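Irkley workshop teaches its arm the kitchen before it gets one

By Samira Obeidat

The robot arm being put together at the shared workshop in Irkley has spent most of September in a kitchen that exists only on a computer, where the refrigerator door stays open as long as anyone likes and the electric bill stays the same.

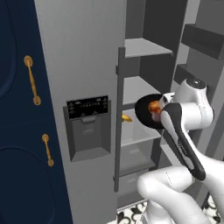
Nestor Ignacio thinks they have it backward, and told the workshop's mailing list so at some length. He would bolt the real arm to a real bench, hand it something unbreakable and let it learn the way he learned to park. A simulated shelf, he wrote, never has anything sticky on it, and a machine that has never met a sticky shelf is in for a shock. He added that he would be glad to donate the shelf.

His offer is still open. In the meantime the build goes on in two halves, one on the bench and one on the screen, and the half on the screen is winning.

The bench half is a set of joints, a coil of cable and a power supply with a strip of masking tape across the switch. Siham Khoury and Dinesh Shetty started on it in the spring, after the workshop voted to clear out the corner where the kiln used to be. The plan then was to have a working arm by summer. The plan now is to have a working elbow.

The screen half started as a way to pass the time while parts were on order. Shetty set up a virtual kitchen one evening, put a ready-made model of an arm in it and gave it the sort of job people say they want robots for, which is dealing with the refrigerator. The simulated kitchen has a navy cabinet with gold handles, a gray refrigerator with a dispenser in the door, and a black and white floor that several members have said is nicer than their own. In it, the arm holds a round black pan with something orange-brown inside. Members have argued over what the something is. Khoury calls it dinner and will not be drawn further.

Getting a pan in front of an open refrigerator sounds like a small thing. Anyone who has tried to fit a pan of leftovers onto a middle shelf at eleven at night knows otherwise, and that person has had a wrist all their life. The arm has to approach at an angle that keeps the food in the pan, miss the shelf above, miss the bins on the open door, and leave room for its own elbow on the way out. The yellow fruit near the crisper drawer was put there by Shetty as an obstacle. He says it has been knocked to the floor more often than he cares to put in writing.

He did put something in writing, as it happens. The workshop asks every project for a log, and the entry for the first long overnight session records 613 attempts at the shelf, of which 117 ended with the pan on it and the food still in the pan. Khoury considers this a respectable night. Shetty points out that a teenager with those numbers would be asked to eat out.

The figures have since improved, though the log becomes less talkative as they do. A later entry reads, in full, "Better. Fruit survived."

The money side is modest. The workshop put in enough for the motors, and members covered the rest by selling off an old lathe and a quantity of what the notice called useful metal. The computer was already there. It had been bought for a laser cutter that was never set up, and it spent two years as a place to put coats.

What the group would like, eventually, is to move what the simulated arm has learned over to the one on the bench. That is where Ignacio's sticky shelf comes in, and Khoury admits he has a point. Virtual pans weigh exactly what the file says they weigh. The pan in the workshop's own kitchenette has a loose handle and a history. To get ready for it, Shetty has begun changing things in the simulation from one run to the next: the weight of the pan, how slippery it is, where the fruit ends up. The idea is that an arm raised on a little bad luck will be less put out by the real kind.

Dima Shboul is making the gripper for the bench arm and takes a cooler view of the whole thing. The first set of fingers came off the printer too smooth to hold a mug. The second held the mug and kept it. A third set, with rubber strips cut from a bicycle inner tube, is curing on the windowsill, and members have been asked to stop picking it up to see how it feels.

There is also the matter of a refrigerator. The one in the workshop is a waist-high model whose door has to be lifted slightly before it will shut, a technique handed down to new members by word of mouth. No one has offered to simulate it. Khoury has been looking for a secondhand full-size one and would take it in any color, dispenser optional, as long as the donor can help get it up 5 steps and around a corner.

Until that turns up, the bench arm will be practicing on a bookcase. Shetty has taken out one shelf to give it some headroom and taped a line on the floor for people to stand behind, which he says is mostly for show, given that the arm cannot yet lift itself past the skirting board.

The workshop is open to visitors most evenings after six. The simulated kitchen can be seen on the big monitor by the door, and anyone who wants a turn at moving the fruit may ask. Shelves, sticky or otherwise, should be left with Nestor Ignacio.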